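Speaker notes: Who folds the shirts?
Ishbel Nisbet. Slot is 9 slides, 2 of them with hardly any words on. Water on the lectern, clicker in left hand.

Slide 1. Start

Say who I am. Ran a finishing floor before I started writing about them, so I have opinions and they'll hear them.

Start with the brochure line, read it out flat: "Frees your people for higher-value work." Ask for hands: who here has been freed for higher-value work? Wait. Then ask what the work was. Don't help them out.

Point to make early, in case people leave for the coffee: I'm not here to say the arms don't work. I'm here to ask what we mean when we say they do, and who gets asked.

Slide 2. Husow

Background, keep it short. Husow is a workwear and linen laundry in Brosden. Three rooms: wash, dry, finishing. The finishing room is where the people are. They shake out, check, fold, stack, bag. The kit on trial comes from Gakadska, and it is aimed at the shake-out and the fold.

265 people on the payroll across the site, more than the town hall employs. So when Husow changes how a shirt gets folded, it gets talked about in Brosden at the school gate.

Salma Kamel has run finishing there for years. She gave me most of a morning and didn't ask to see these notes first. Her words are in quotation marks, the grumbling outside them is mine.

Slide 3. The pinch

Leave the picture up for a moment before talking.

Two fingers, tapering to a point, and a bit of red held between them. Ask the room how they pick up one layer of cotton from a heap of cotton. Most will say "I just pick it up." Rub thumb and finger together so the back row can see. You feel whether you've got one layer or two, and you've let go of the wrong one before you've thought about it.

Salma: "I can train someone on the bagging machine in a morning. I can't train fingers in a morning."

My complaint: the job evaluation at Husow gives finishing its lowest score for skill. Then the same management pays Gakadska a good deal of money because picking up cloth is so difficult. I'd like somebody to hold both documents in the same hand. (Hold up both hands here. Felt silly in rehearsal, do it anyway.)

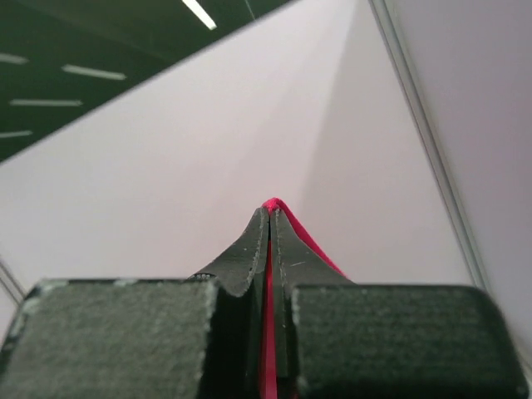 Slide 4. The lift

Two arms, one T-shirt, held up between them over the table. Somebody always says "oh, that's clever" at this point. Agree with them. It is clever.

Then the questions I'd put if I were buying:

How did the shirt get to the table? Who put it there, and is that person in the costings?
What happens to the one with a hole under the arm? A folder at Husow throws it in the mending bin without breaking stride.
What happens with a wet cuff, a pen in the pocket, a name badge left on?
Who is called over when the cloth slips, and what were they doing before they were called?

The last one is where the work goes. In Salma's room a fault means a folder stops her own stack, walks over, sorts it out and walks back. The tally on the wall counts shirts folded. It doesn't count walking. So on trial days her best people look slower on paper. Say that twice. It's the thing I most want them to take home.

Possible heckle: "that's teething trouble." Answer: maybe. Teething in whose mouth? If the supplier is learning on your floor, your folders are teaching, and teaching is paid work in every other trade I can think of.

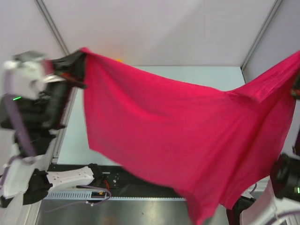

Slide 5. What changed for the people

Slow down here. No jokes on this slide.

Talk. Finishing was a talking room. Six at a bench, facing each other. The new layout puts people along the wall. Salma says they now save it up for the 10 o'clock break and come back hoarse.

Hands. Fair's fair: sore wrists are real and anyone who has done a winter of boiler suits knows it. If an arm takes the heavy overalls, good. But ask which garments the trial is being tried on. At Husow it was the light stuff first, the part of the job that was hurting people least.

Pace. A person at the end of a line slows down after lunch and so does the person next to her, and they manage it between them. I've not met a schedule that allows for this.

New jobs. There is one, called cell attendant. It pays the same as folding. Two people applied. The advert asked for "comfort with change", so read that out as well.

Slide 6. The Ait Brahim comparison

Ait Brahim is a smaller family laundry, hotel linen mostly. They looked at the same kit in April and said not yet. I expected them to say money. What they said was that they couldn't work out whom to blame when a bad fold reached a hotel. Their folders initial the bundle ticket. What does an arm initial?

Don't make them into heroes. They may well buy next year. They wrote their questions down before the sales visit and Husow wrote theirs down after, and that's all the comparison I want.

Slide 7. Look at it again

Last picture. Let people look, don't narrate it. If it's going well, ask someone near the front what they would do next with that cloth. They'll mime it. People always mime it.

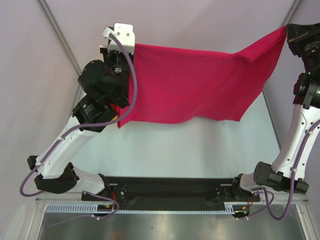
Both top corners held, lower edge hanging a little uneven.

Ask: is that good enough? Who at your place decides? At Husow the standard for a fold was never written down, because Salma was the standard. It has now been written down, by someone from Gakadska, from watching her. She was not sent a copy. I sent her mine.

Slide 8. What to ask for

Keep it practical, they can photograph this one.

Fault time logged, with the name of whoever cleared it, and paid at their normal rate.
The heavy garments tried first.
Folders in the room when the fold standard is agreed.
The benches left where they are until the trial is over.
A date when someone is allowed to say no.

Slide 9. Questions

If nothing comes, go to Salma, third row, she has said she'll answer but not on a microphone. Repeat her answers for the back. Leave slide 8 up if people are still copying it down.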